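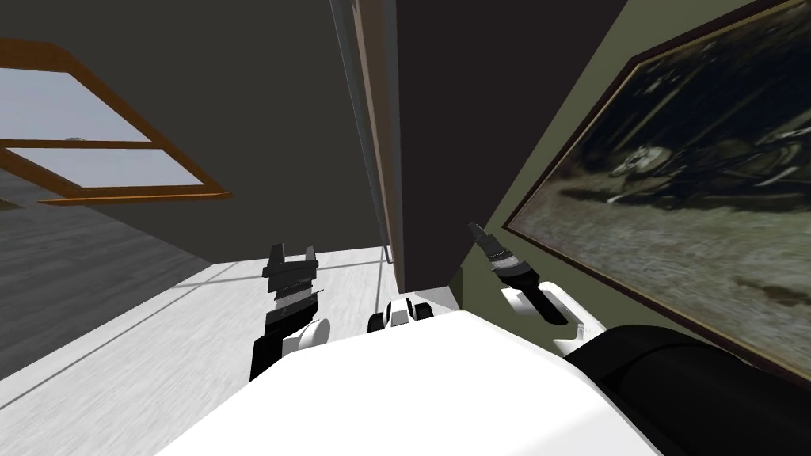
Figure 1. Room corner, computer rendering.

Condensation and Mold in Student Apartments in Trestton
Final project report, Building and Environment
Submitted 8 October 2025

1. Background

Many students in Trestton rent in one of two places: the Liletia buildings near the bus station, or the older Vasby houses on the hill. People in both complain about black spots in the corners of bedrooms, usually low down on an outside wall or behind a bed. The landlords' advice is to open a window. The tenants say the buildings are bad. We wanted to know how much of the problem comes from the way the rooms are used and how much comes from the walls.

Warm air holds more water vapor than cold air. When damp indoor air touches a surface that is cold enough, some of the vapor turns to liquid. Corners on outside walls tend to be colder than the rest of the wall, as they lose heat in more than one direction and air moves slowly there. Mold can start to grow before there is any visible water on the wall. High humidity right at the surface for a long enough time will do it.

2. What we did

We sent a short survey to students in both places and got 123 replies. The survey asked where people dried their clothes, how often they opened windows, whether furniture stood against an outside wall, and whether they had seen mold in the last winter.

We then put loggers in 9 bedrooms. Each room had two loggers, one in the middle of the room at desk height and one in the corner close to the floor. The loggers were the Bucur type that our department lends out. They record temperature and relative humidity. We ran them in cold weather and again for a shorter time in July, when the heating was off, to have something to compare with. After taking out gaps and bad values we had 3000 paired readings.

We also asked each tenant to keep a simple diary of cooking, showers, drying clothes and opening windows. Some diaries were very complete. Others stopped after the first few days, and we come back to this in section 5.

3. Survey results

Most people who reported mold also dried clothes in the bedroom. This was true in both places. In Vasby there is no shared dryer, so people there have little choice. Liletia has a laundry room in the basement, but several replies said it was expensive or always full.

Window opening was harder to make sense of. People who said they opened the window every day reported mold nearly as often as people who said they opened it once a week. We think the question was badly worded. Leaving a window slightly open all day and opening it wide for a few minutes both count as "every day," but they do different things to a room. A window left tilted for hours cools the wall around it, and a cold wall is what we are trying to avoid.

Furniture was the clearest answer. Rooms with a bed or wardrobe pushed right up against an outside wall had more reports of mold than rooms with a gap. A few people wrote that they only found the mold when they moved out.

4. Logger results

In cold weather the corner was always colder than the middle of the room, and its relative humidity was higher. The difference was larger in Vasby, which has solid walls with no added insulation. In July the two loggers in each room read almost the same.
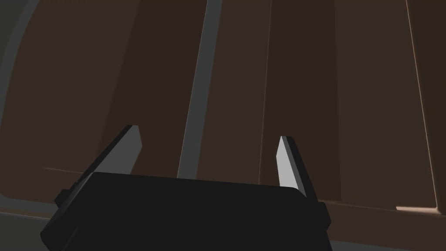
The humidity curves also have a pattern that repeats from day to day. There is a rise in the evening, when people come home and cook, and a slow climb through the night with the bedroom door shut. In rooms where the tenant aired the room in the morning, the curve drops quickly and then creeps back up. Where clothes were hung to dry, the humidity stayed high until well into the next day, even when a window had been opened.

One room in Liletia did not fit. It had high humidity with no laundry, no cooking nearby and a tenant who was away for part of the period. We reported it to the building office as a possible leak. We left this room out of the comparison between the two places but kept it in the total.

5. Problems

The sample is small and the rooms were offered by people who already had an interest in the subject, so they may be worse than average. We measured air close to the wall and did not measure the wall surface itself. A surface probe would have been better, but the department only has one.

The diaries were the weakest part. In future we would use a form on the phone with only a few buttons – nobody wants to write down every shower for weeks.

6. Recommendations

For tenants: keep a hand's width between furniture and outside walls, air the room with the window fully open for a short time, and dry clothes somewhere with an extractor fan if there is one. Shut the kitchen door while cooking.

For landlords: check that bathroom fans work, lower the price of the basement dryers in Liletia, and put a shared drying room in Vasby. Insulating the outside walls in Vasby would help most, but we did not look at the cost.

The cleaned readings and the survey form are in the appendix. The diaries are not included for privacy reasons.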